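Folding Knits So They Stay Folded
Student project report, Textiles and Home Studies
Johanna Ortner
Aug 18, 2026

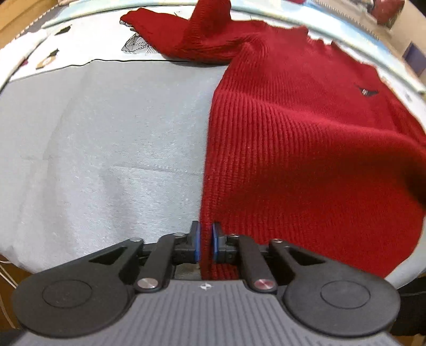
Fig. 1. The red ribbed sweater on the gray work surface, hem gripped, one sleeve still folded over itself.

So, my project is about folding sweaters. I know how that sounds! But I share a closet with my sister in Nisholm, and every November when the heavy stuff comes out we have the same fight about whose pile fell over onto whose. I wanted to find out which fold holds up best on an open shelf, and whether the order you do things in makes any difference (spoiler: yes, a lot).

What I used

I worked with six sweaters. Two were mine, the rest came from family and from Silvan Camenzind, who was my project partner for the first half and did most of the early folding. They were all different knits on purpose. There was a thin flat one, a fuzzy one that sheds on everything, a big cable knit, a cotton one, a kind of slippery blend, and the red ribbed one in Fig. 1, with the little dark embroidered logo on the chest. The red one ended up being my favorite to work with and also the most annoying.

For a surface I used gray fabric with a bit of a weave to it. My first tries were on the bare kitchen table and the sweaters slid all over the place. Fabric on fabric grabs just enough that you can pull one edge without the whole thing coming along for the ride.

The folds

I tried three. The store fold is the one where the sleeves go behind and you end up with a neat front. The thirds fold goes sleeves in, sides in, then up from the hem. The roll is what my sister does and I was really hoping it would lose.

Before any of them you have to get the sweater flat, and this is where I wasted most of my first week. I used to start at the shoulders because that's how I was taught, and I'd smooth downward and push all the wrinkles to the bottom. Silvan kept starting from the hem. He'd take hold of the lower edge, get that straight first, and then work up toward the collar and do the sleeves last. I thought he was just being stubborn, so we timed it, and his way was quicker on every sweater except the thin one, where we tied.

The ribbed knit is a special case. Ribs want to pull in sideways, so you can lay the body out nicely and then it creeps narrower while you're busy with the sleeves. What helped was lining up the ribs with the side of the table and using them like the lines on notebook paper. If the ribs run straight, the sweater is straight. If they lean, go back and fix it, don't hope the fold will hide it (I hoped a lot, it never did).

Sleeves are their own problem. One always wants to double back on itself, and if you fold over that you get a hard lump in the stack and everything above it tips. I started running my palm from the shoulder to the cuff before folding anything.

The shelf test

Each fold got seven days on an open shelf, stacked six high, and I pulled out one sweater from the middle every morning and put it back, like you would in real life. I kept notes in a Marti notebook that now has red fluff in it.

The thirds fold won. It only slumped once and that was the day the cable knit was on the bottom, so I moved it and had no more trouble. The store fold looked the best on day one but the sleeves worked loose at the back. The roll did fine for the thin sweater and the cotton one, and the cable knit unrolled itself overnight, which I enjoyed very much.

What I'd change

I'd test a drawer as well as a shelf, because my cousin in Tudthorpe only has drawers and pointed out that none of this helps her. I'd also like more than one ribbed sweater, to see if the sideways creeping is a rib thing or just a red sweater thing. And I would write down the humidity. The fuzzy one seemed floppier on rainy days but I didn't measure anything, so I can't really claim it.

Thanks to Silvan for the hem idea, and to my sister, who has agreed to try the thirds fold until November.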